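Namen, schon wieder

So, kurz vor Mitternacht, Tee kalt, aber der Text muss jetzt raus. Seit zwei Monaten haben wir eine Liste. Auf der Liste standen mal 823 Namen, weil ich so klug war und eine komplette Vornamensammlung in eine Tabelle kopiert habe. Bitte nicht nachmachen.

Es geht um den Zweitnamen. Der erste steht fest, den verrate ich hier nicht, da könnt ihr noch so oft fragen. Aber der zweite! Alle tun so, als wäre der egal. Hört doch eh keiner, steht nur im Pass. Stimmt schon. Und trotzdem sitze ich da und spreche ihn laut vor mich hin, mit Nachnamen, ohne Nachnamen, geflüstert, gebrüllt (Treppenhausprobe, sehr zu empfehlen).

Was ich bisher gelernt habe, ungeordnet:

Silben zählen bringt mehr als gedacht. Kurzer Rufname, kurzer Nachname, dann darf in der Mitte was Längeres hin. Drei kurze hintereinander klingt wie Morsen. Drei lange wie Adel auf dem Amt.

Endet der erste auf a und der zweite fängt mit a an, verschmilzt das. Anna Amalie geht gerade noch, weil man es kennt. Clara Antonia — probiert es mal schnell. Wird ein einziges Wort mit Schluckauf.

Initialen aufschreiben. Alle drei nebeneinander. Einfach machen.

Familiennamen im Sinne von Omas Vorname: heikel. Nimmt man die eine Oma, guckt die andere. Nimmt man beide, hat das Kind drei Namen und auf keinem Formular genug Kästchen.

Bei uns sind jetzt noch 8 übrig. Die hängen am Kühlschrank, und jeden Morgen darf einer von uns einen durchstreichen, wenn er will. Will aber keiner. Friederike hängt da. Johanne hängt da, mit e, auf das e lege ich Wert. Und Marlene, die ich eigentlich schon zweimal gestrichen hatte und die immer wieder draufsteht. Ich hab da einen Verdacht.

Ach und die App. Kultero, falls die jemand kennt. Man wischt, der Partner wischt, bei Treffern macht es pling. Über 3000 Namen drin, und dann zeigt sie mir viermal hintereinander Varianten von Katharina. Nach zwei Abenden gelöscht. Im Forum von Bruveo war es besser, da schreiben wenigstens Leute, die das schon hinter sich haben. Da hatte ich im Mai auch gefragt, ob man den Zweitnamen lieber klassisch nimmt, wenn der erste eher selten ist.

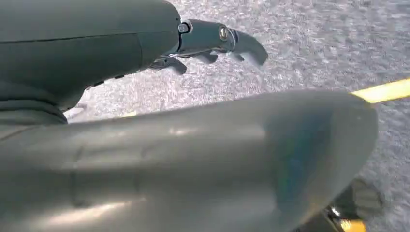 Dollex meinte dazu, klassisch sei kein Muss, aber das Kind solle im Notfall auf den zweiten ausweichen können, ohne sich dafür auch noch rechtfertigen zu müssen. Ihre Tochter habe mit zwölf gewechselt, von einem Tag auf den anderen, und in der Schule habe es nach einer Woche gesessen. Zu Hause nicht. Zu Hause heiße sie immer noch wie vorher, und nur wenn es Ärger gebe, kämen beide.

Das ging mir tagelang im Kopf rum. Ausweichname! So hatte ich das nie gesehen. Für mich war der Zweitname immer Deko, so ein Bändchen hinten dran. Meiner ist übrigens Elfriede, und ich hab mich als Kind in Grund und Boden geschämt. Heute finde ich den super. Hätte ich ihn mit zwölf genommen? Niemals.

Also nochmal alle acht durchgegangen, diesmal mit der Frage: könnte man damit alleine losziehen? Friederike ja, sofort, schon wegen Rike und Fritzi. Johanne ja. Marlene sowieso, leider. Eine fällt raus, Aurelie, die mag ich nur zwischen zwei anderen Namen, alleine ist sie mir zu fein. Tut weh. Ist aber noch nicht durchgestrichen, ich hab nur einen kleinen Punkt daneben gemacht, mit Bleistift.

Bindestrich oder nicht, das haben wir auch noch nicht geklärt. Ich bin dagegen. Mit Bindestrich gehört er fest zum Namen und muss auf jedes Formuar mit drauf, ohne hat man seine Ruhe. Die andere Hälfte des Haushalts findet Striche hübsch. Na ja.

Wer noch einen Vorschlag hat, ab in die Kommentare damit. Bitte nichts mit K, das beißt sich mit dem Nachnamen. Und keine Blumen, wir hatten alle Blumen. Ich geh jetzt schlafen, und morgen früh gucke ich nach, ob Marlene noch hängt.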